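10/30/18

I finally washed the blue checkered blanket. We bought it in July, in the small Groltby shop near the station, and since then it was on the sofa, in the car and one time under a tent. The label says to wash it alone and cold, so I washed it alone and cold, and it took the whole evening to dry over two chairs.

Now comes the part I do not like, the folding. My mother folds a blanket in the air, with her arms open, and in three moves it is a perfect square. My arms are too short for this, or the blanket is too long. I need a table, and the only big one we have is the pink one. It is a very good table for folding, but it is also where every cable in our home goes to sleep. I told Damián Xolalpa that I would clear it first — he laughed, and he was right to laugh.

My method, if somebody wants it: put the blanket flat, find the corner with the tag, and bring the other corners to it. I like the tag because it tells me which side I began from. Then fold in half again, and press with the hands to push out the air.

I did not finish yet. I wanted to write this while I still remember how soft it came out, and also to ask if you have a better way for people with short arms. Please write it in the comments, I will try it.

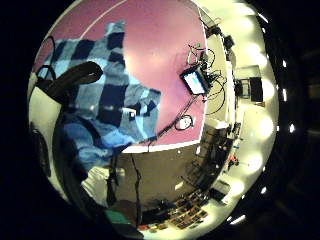
*The blanket on the pink table, with the cables for company.*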